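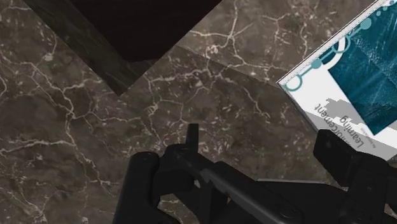

4.2 Surface randomisation

The policy is trained wholly in simulation and sees the world through the wrist camera alone. Each episode draws a table surface from the Mallulen texture set, and the object to be grasped is dropped at a random angle. Figure 3 shows a wrist view from an episode with veined brown marble and a book, a volume on reinforcement learning. The book was chosen by Bogdan and has not improved the results.

Marble was meant to be a minor nuisance. Instead it accounted for most of our failures. In 44 of 3000 evaluation episodes the gripper closed with great confidence on a vein. The pale edge of a thin book and a long white vein are, to a small network, much the same thing, and we have some sympathy — two of the authors made the same mistake when labelling.

We tried two remedies. The first, blurring the textures, helped on marble and made everything else worse. The second, due to Văduva, holds each object pose fixed while the surface beneath it is swapped 10 times, and penalises the policy for changing its mind. Failures of this kind fell from 44 to nine. All nine involved dark surfaces with fine, branching veins, and we have not found a cure for these short of a different table.

The Kestholm baseline was given the same surfaces and the same training budget. It did not grasp the veins, as it seldom closed the gripper at all.

Related items
Tudose: a simulator for cluttered worktops
Wrist cameras and the problem of shadows
Rultirley grasping benchmark, September update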